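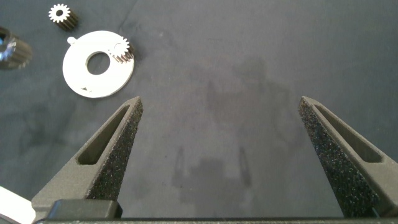 Operadores y operadoras de teleoperación para recogida de demostraciones

Vindel busca personas para su sala de recogida de datos en Vilside. El trabajo consiste en guiar a distancia un brazo robótico con pinza de dos dedos y repetir tareas de manipulación de piezas pequeñas, sobre todo engranajes. Las grabaciones se usan para entrenar el sistema de aprendizaje del proyecto Ornetti.

Plazas: 3
Incorporación: julio
Jornada: parcial, turno de mañana o de tarde
Lugar: Vilside, presencial

Qué se hace en un turno

Cada operador trabaja con una lista de tareas. Una tarea típica es coger un engranaje de la superficie de trabajo, colocarlo en la posición indicada y soltarlo. Entre una repetición y la siguiente se cambia la disposición de las piezas a mano, según la hoja del turno. Cada repetición se guarda como un episodio y se marca como válida, fallida o dudosa. Los fallos también se conservan, así que no hay que borrar nada ni repetir una toma para que quede mejor.

El conjunto actual tiene 1,356 episodios. En esta fase se quieren cubrir piezas de más tamaños, piezas apoyadas de canto y piezas que se tocan entre sí.

Otras tareas del puesto:
Revisar los vídeos de la cámara de muñeca al final del turno.
Anotar incidencias (pieza caída, agarre incompleto, pérdida de señal).
Limpiar las almohadillas de los dedos y la tela de la mesa.
Avisar al técnico si la pinza no cierra bien. El operador no desmonta nada.

Requisitos

Mayoría de edad y permiso para trabajar.
Buena visión de cerca, con o sin gafas.
Paciencia con el trabajo repetitivo.
Español suficiente para leer las hojas de turno y escribir notas breves.

No se pide titulación ni experiencia en robótica. Se valora haber trabajado en montaje, relojería, electrónica o control de calidad. Pueden presentarse personas zurdas; los mandos se configuran para ambas manos.

Formación y condiciones

La formación dura 2 días y es pagada. Después hay un periodo de prueba de 7 turnos con un operador con experiencia en el puesto de al lado. Se hacen pausas fijas durante el turno y se alterna el mando con la revisión de vídeo. El contrato es temporal, hasta el cierre de la fase, y puede prorrogarse.

Las cámaras apuntan a la mesa. Si las manos del operador aparecen al recolocar las piezas, esos tramos se recortan antes de entregar los datos.

Cómo presentarse

Enviar el formulario de la página de empleo de Vindel con la referencia Wasilewska, el turno preferido y la fecha de disponibilidad. El currículum es opcional. A las personas preseleccionadas se les cita en Vilside para una prueba práctica con el mando, de media hora. El resultado se comunica por correo electrónico en ambos casos.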